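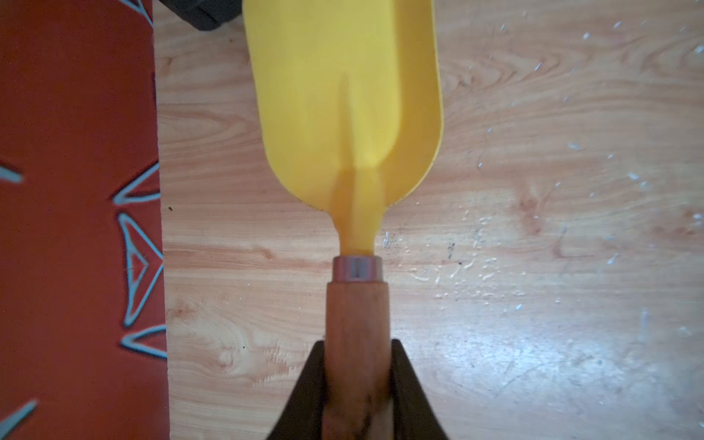

Yellow garden trowel with a wooden handle, on a wood floor.

Brasen Home Growing Opinion Survey

README for the public release, version 2

This release holds the responses to a survey on home growing of cannabis, run by telephone and web in the Clollirness area. It covers whether adults should be allowed to grow a small number of plants at home, what limits they would accept, and who they think should enforce those limits. Retail sales and workplace testing were outside the questionnaire.

What is in the release

- responses.csv: one row per completed interview, 641 rows
- codebook.txt: question wording, answer codes and skip rules
- weights.csv: one weight per row, joined on resp_id
- toplines.txt: weighted percentages for every closed question

The questionnaire had 18 closed questions and 2 open ones. The open answers are not released as text. They were coded into 9 categories, and only the category codes appear in responses.csv.

Collection

Interviews were done in October by Keskinen, a field contractor. Respondents were 18 or older. Phone numbers were drawn at random from landline and cell lists. People who did not want to talk on the phone could ask for a web link, and the mode column records which way they answered. Calls stopped at 9 p.m. local time.

The order of the two main policy questions (q4 and q5) was switched at random. The column q45_order shows which one came first. Check it before comparing the two, as support for q5 depends on the order.

Weighting

Weights adjust for age, sex, education and phone type. They were trimmed at both ends, and the untrimmed weights are not included. Use the column wt_final for all published figures.

Missing data

Codes 98 (don't know) and 99 (refused) are kept as given. Blank cells mean the question was skipped by design. In version 1, refusals on q11 were stored as blanks by mistake. Anyone still using that file should replace it.

Known problems

- Web respondents skew younger, and the weights only partly correct for this.
- q14 asks about "your local government." Some people living outside the city limits took this to mean the county. The answers cannot be separated.
- Household income was refused often enough that we do not suggest using it as a main variable.
- Results describe the Clollirness area only and should not be read as state or national opinion.

Privacy

Names, phone numbers and street addresses were removed before the files left the contractor. Age is grouped. Location is given by district, and the smallest districts were merged into one called Gilovley and Other.

Use

The files may be used for research, teaching and news reporting with credit to the Brasen Home Growing Opinion Survey, version 2. Do not try to identify respondents. When quoting a percentage, give the question wording with it.

Related datasets
Brasen Retail License Survey
Clollirness Voter Attitudes, Spring Wave
Gilovley Neighborhood Panel
Keskinen Field Methods Notes

This site uses cookies to remember your download settings. By continuing, you accept our cookie policy.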